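How long should I leave a poultice on a tea stain?
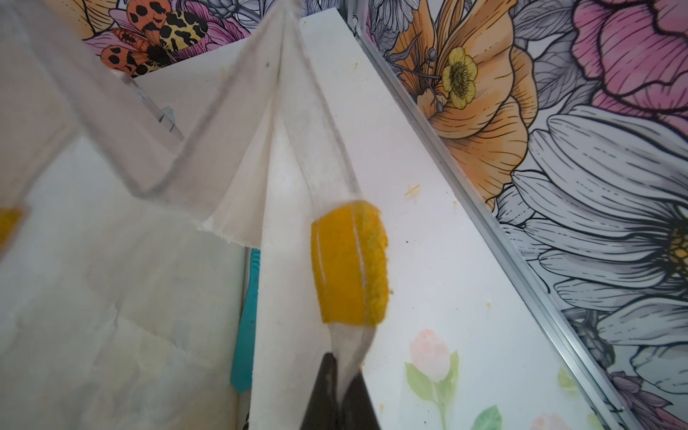 Yellow sponge and a sheet of paper towel.

Posted by Berwyn Morris

We have a pale stone worktop in the kitchen, put in by Lau in November, and there is a brown ring where the teapot stands. Washing-up liquid has done nothing. The worktop cost £2,375 so I don't want to make it worse. I've read that you can put a paste of bicarb and water on it, but one site says 12 hours and another says two days. Which is right?

Gwilym Jenkins

Find out what the stone is first. Bicarb paste is usually fine on granite, but test it somewhere out of sight - behind the kettle will do. Make it as thick as peanut butter, spread it a bit past the edge of the ring, cover with cling film and leave it for a day. Then take the film off and let the paste dry completely before you lift it with a plastic scraper. The drying is what pulls the stain out. You may need two or three goes. No vinegar or lemon on marble or limestone.

Pellov

Had the same on ours. Paid a man £115 and it came back. We use a trivet now.

Zastitton

24 hours, then rinse. Ask Lau if it was sealed.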